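Shipping glass jars: double box or not?
Forum > Small Sellers > Packing and Postage

plumjam_522
I sell jam and pickles out of Velport, mostly 12-jar orders. I've been double boxing everything since May and it's eating my margin. The second box plus the extra fill costs me more than the label on short trips. Is anybody single boxing glass and getting away with it?

hingeandpin
Single box here, heavier board, cardboard dividers, two inches of crumpled paper on every side. I sent 117 orders last year and had 4 breakages. Three of those were lids popping, so I blame the jars.

Quiet Kettle
I wouldn't. Four in 117 sounds fine until it's a wholesale customer who opens a carton of syrup and glass. Double box anything over six jars.

hingeandpin
I've done wholesale too. The dividers matter more than the second box. If the jars can touch each other they will break in two boxes just as well.

plumjam_522
What dividers do you use? I tried the Gosesetti ones and they were too short for a pint jar.

hingeandpin
Plorkard, the tall set. Slow to fold but they reach the lid.

Quiet Kettle
Agree on the dividers, still disagree on the box. Also check your tape. I see a lot of people run one strip down the middle and leave the end seams open.

oldmill_arab
I pack for Arabzadeh Preserves and we went back to single boxes. Double wall board, tall dividers, H pattern tape top and bottom. We do a drop test from waist height whenever we change suppliers. Fill one with jars of water first so you don't waste product. Do a corner, an edge and a flat side, then open it up and look at the bottom row before the top one.
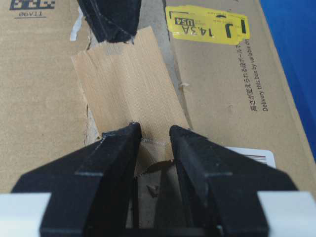 If the bottom row survives all that, try it on a few local orders before switching over. I'd keep double boxing the long distance ones until you've used up the boxes you already have.

plumjam_522
OK, ordering the tall dividers tonight. Will test with water.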